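Call for Local Observers – Gornance and Zirkberg Boundary Hearings

12 shares
3 comments

Posted October 2018

The Joint Boundary Office is looking for residents to observe and report on the public hearings over the line between Gornance and Zirkberg counties. The line has been in dispute since the river road was rebuilt, and both county councils have agreed to an open set of hearings before any motion goes to the state legislature.

We need 9 observers. They will sit in on the hearings, take written notes and turn in a short report after each one. Observers don't vote, don't speak during the session and don't give statements to the press until the final report is out.

The hearings cover 147 parcels of land, most of them farms and small lots along the Protik road. Owners of these parcels have been notified by mail. Police from both counties will be present at the doors, as they were for the spring meetings.

Who can apply

You must be 18 or older and have lived in either county for at least 2 years. You can't be an elected official, a candidate, a county employee or the owner of a listed parcel. People who have close family on either council should say so on the form. It doesn't rule you out, but we will place you at hearings where it won't matter.

You don't need a law background. You do need to write clearly and be able to sit through a long session – some of them will run past 9 in the evening.

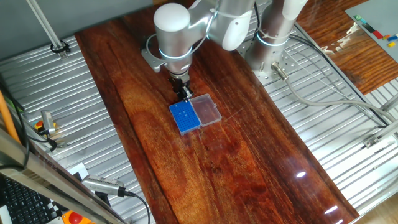
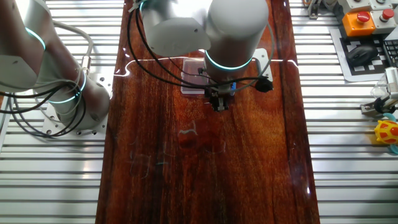 Robot arms and a glossy reddish-brown wooden surface.

What we pay

Observers get $100 per hearing, plus mileage at the county rate. There is no pay for the training evening, but supper is provided. Checks go out at the end of each month.

Where and when

Training is one evening at the Nogueira Building in Gornance. Hearings start in December and are split evenly between the two county seats. You will be asked to cover at least four. If you can only attend on one side of the line, write that on the form and we will try to fit you in.

How to apply

Pick up a form at either county clerk's office or ask for one by mail. Send it back with proof of address and one page on why you want to observe. Please don't use the page to argue for one side of the boundary. Statements on the line itself should go to the hearing clerk, who keeps a separate file for them.

We will call applicants for a short talk in person. Everyone who applies will get an answer in writing, and those not chosen can ask to be put on the reserve list.

Forms that come in without proof of address will be sent back – you may correct them and apply again while the call is open.

Share this call
3 comments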